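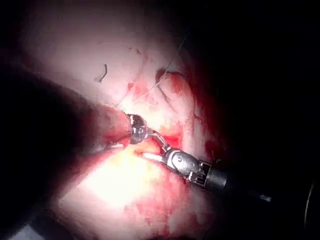 Sterile supply was the subject of the spring study visit to Killel Regional Hospital, attended by members of the Hospital Support Services Association on a Tuesday. The group was received at 9:30 a.m. by Hipólito Lucero, head of the sterile supply department, and Bernardo Bastos, who is responsible for building operations. In his introduction Mr. Lucero asked members to consider the load from the point of view of the person at the sink. A plain steel retractor presents two flat sides and an edge. A silver wrist joint with pins and small cutouts in its housing, used where there is soft tissue and blood, presents many more surfaces, and the time allowed for hand cleaning has to be set with the second kind in mind.

The department moved into the basement of the Tehrani Building in July. It was previously split between two floors, and used and clean trays shared one elevator for part of the day. There are now separate elevators, and staff pass from the receiving side to the packing side only through a changing room. Members viewed the receiving side through a window and were given gowns and caps for the packing room.

Receiving is organized around 4 deep sinks, each adjustable in height. Cristóbal Ibarra, shift supervisor, explained that back and shoulder complaints had been a leading cause of absence in the old rooms. Trays then go to the Reltar washers, which are loaded from one side of the wall and emptied from the other. The noise level in this area was higher than members had expected, and the question of hearing protection was raised. A survey is planned.

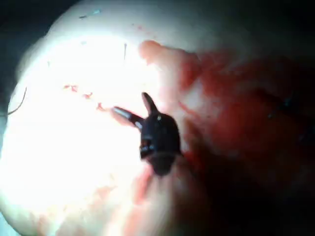

Narrow, pointed jaws in the open position.

In the packing room, 32 trays were waiting for inspection at the time of the visit. Each is checked against a printed list under a lighted magnifier, wrapped, and labeled. Tray records are kept in Fokirex, which replaced a card system that several of the longer-serving staff still speak of with some affection. Mr. Ibarra acknowledged that the change had been difficult in the first weeks - the label printers were placed too far from the benches, and two have since been moved.

Bautista Alarcón presented the training program. New technicians spend their first period in packing and move to receiving only after a written test and an observed shift. The test has a maximum score of 100, and 74 is required to pass. Members from smaller hospitals asked whether the course material could be shared. Mr. Alarcón agreed to raise the matter with his director.

The afternoon discussion dealt mainly with loaned instrument sets, which often arrive late in the day and without complete lists. Killel now refuses sets delivered after 3 p.m. for use the next morning, except in emergencies. Opinions on this rule were divided.

The Association thanks the hospital for its hospitality. Members who wish to receive the floor plan of the department should contact Wenceslao Arriaga at the Association office.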